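Home News Series Film Schedule About Contact

3 min read

Stomero Pictures has confirmed that the second season of the family drama Lasham will be released in December. The following posts set out what has been agreed so far.

The season will open with 2 episodes on a Friday evening, made available at 8 p.m. Central European time. Remaining episodes will follow weekly. The first season stays on the service and will not be removed when the new one begins.

Tímea Kocsis returns in the lead role of Judit Illés, the eldest daughter of the family at the center of the story. Levente Farkas also returns as her brother Márton. Both actors have signed for the full season.

Fanni Katona joins the cast as a lawyer who comes to the town of Lasham to settle the Illés estate. Her character appears from the opening episode. We ask that outlets holding early scripts do not publish the character's surname, as it gives away part of the plot.
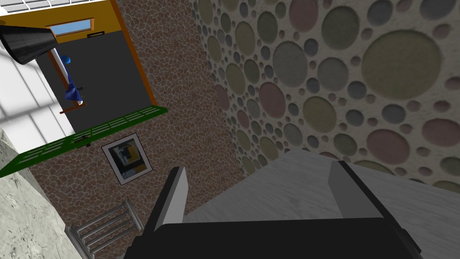 Circle-patterned wall, computer rendering.

Gyula Vincze remains head writer. The new season takes place two years after the events of the first finale, and the sale of the family house has still not gone through. Viewers who have not seen the first season are advised to begin there.

Tamás Dudás will direct the first half of the season. The director of the second half has been chosen and will be named once the contract is complete. Reports naming other candidates did not come from this office.

The series will stream on Modport in all regions where the first season was offered. Subtitles in English, German and Hungarian will be ready on the day of release. Dubbed versions will come later, and dates for these have not been set.

A public screening of the opening episodes will be held ahead of the release, with around 2000 seats available. Tickets are free but must be reserved by name. Each person may reserve two. Reservations will open through this account and through the Stomero newsletter at the same hour.

Members of the cast will take part in a short discussion after the screening. Questions may be sent in advance as replies to this post. Questions about the ending of the season will not be passed on.

The trailer is being completed and will be posted here first. Press requests for interviews with Ms. Kocsis or Mr. Farkas should be sent to the Stomero publicity office in writing, with the name of the outlet and the intended date of publication.

We use cookies to improve your visit. Accept all | Manage settings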